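Reporting period: March through the close of the second project year
Submitted: 2019-09-25
Prepared for: Rokska Fund, Education Data Program
Prepared by: Vratislav Bartoš, Cadon Institute

## 1. Status against the work plan

The project measures how students move from two-year colleges into bachelor's programs in engineering, and how many of them finish. Work packages 1 and 2 are complete. Work package 3 (linked transcript file) is complete except for one institution. Work package 4 (student interviews and time-use survey) is under way. Work package 5 (public tables) has not started and is not due to start in this period.

The transcript file now holds records from 6 institutions. Five have delivered every term requested. Lozano Community College has delivered enrollment records but no grade records. The delay comes from a change of student information system at the college; the old course codes were not carried over, and the registrar's office is rebuilding the crosswalk by hand. A partial crosswalk covering mathematics and physics courses was received and passed our format checks. Chemistry and introductory engineering remain outstanding.

## 2. Definitions

Two definitions were revised at the request of the methods reviewer.

**Transfer student.** The first draft counted any student with credit from another institution. That rule swept in a large group who had taken a single summer course elsewhere and students with dual-enrollment credit from high school. The revised rule requires enrollment at a two-year college in at least 2 regular terms after high school graduation, with the bachelor's institution entered afterward. Summer terms are not counted.

**Persistence.** A student is treated as persisting if enrolled in any engineering major in the fall term one year after transfer. Students who move to physics, mathematics or computer science are coded separately as "left engineering, stayed in a related field." The earlier draft combined them with students who left the institution, which overstated losses at campuses where computer science sits outside the engineering school.

Both revisions have been applied to the full file. Tables produced under the earlier rules have been withdrawn from the shared folder and should not be quoted.

## 3. Data quality

Race and ethnicity fields are the weakest part of the file. Institutions differ in how they treat students who mark more than one category, and one of them reports international students under their race category in some terms and as a separate group in others. We have recoded to the separate-group convention wherever the citizenship field permits. Where it does not, the record is kept in totals and left out of breakdowns.

Small cells are a recurring problem at department level. We suppress any cell with fewer than 5 students and apply secondary suppression where a row total would allow the value to be recovered. For most departments this rules out single-year figures for American Indian and Pacific Islander students. Multi-year pooling is possible and will be used in the public tables, with the pooled years stated under each one.

Linking was done in Runon, the record-matching package named in the proposal. Clerical review was completed on all pairs in the uncertain range. Most of the rejected pairs involved changed surnames with a mistyped birth date, and the matching weights for those two fields have been adjusted. 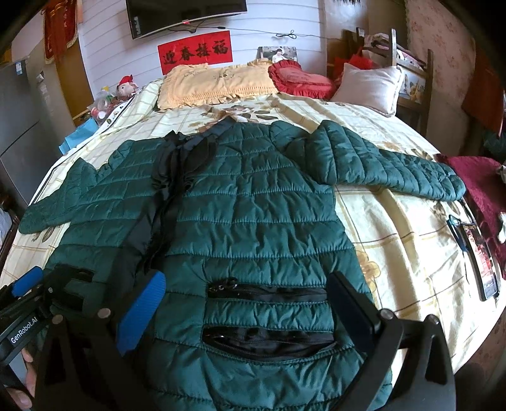
Work package 4 covers the time-use survey and the follow-up interviews. The survey instrument was fielded to transfer students at all participating bachelor's institutions, and 585 usable responses were received. The questionnaire asks about commuting, paid work, care of family members, and study hours in a typical week. An expenses section was added after pretesting and asks about textbooks, calculators, software, laboratory fees and clothing. In the pretest, several respondents who had moved to colder campuses listed winter clothing as a first-term cost, and the item wording now gives "winter coat or jacket" as its prompt; a quilted puffer jacket like the green one is what the item is meant to capture, and uniforms or protective clothing required for a course are entered under laboratory fees. Respondents give a dollar amount or mark "already owned."

Item nonresponse is low on commuting and study hours. It is higher on paid work, where students with irregular shifts tended to skip the weekly total and write a comment in its place. Comments that state a range have been coded to the midpoint. Comments that give no number are treated as missing, and no imputation has been attempted at this stage.

Interviews follow a fixed guide and are held by telephone. Transcription is done in house. The coding frame has been drafted, and two coders are working through a common set of transcripts to check agreement before the remainder is divided between them. Agreement is acceptable on codes for advising and credit loss. It is poor on "sense of fit," and that code will be split or dropped.

## 4. Early results

The results below are for internal use by the Fund and have not been through review.

- Credit loss at transfer is concentrated in introductory engineering courses. Mathematics credits are accepted in nearly all cases.
- Students who completed the full calculus sequence before transfer persist at a higher rate than those who completed part of it. The difference remains after adjustment for prior grades.
- Differences in persistence by race and ethnicity narrow when students are compared within the same entering mathematics course. They do not close.

No causal claim is made for any of these. Course placement is not random, and advising practice differs by campus in ways the transcript file does not record.

## 5. Budget and staffing

Spending is below plan in the personnel line. The data manager position was vacant for part of the period and has now been filled. The unspent amount is requested as carryover to extend the interview coder contracts. Travel is slightly over plan owing to an additional site visit to Lozano. No transfer between lines is requested.

## 6. Risks and requests

The main risk is further delay in the Lozano grade records. If the remaining crosswalk is not received before the next report, we propose to release the public tables without Lozano and add it in a later revision. We ask for the Fund's agreement to this in writing, as the grant agreement names all participating institutions in the deliverable.

We also request approval of the revised definitions in section 2. Production of the work package 5 table shells will begin once approval is received.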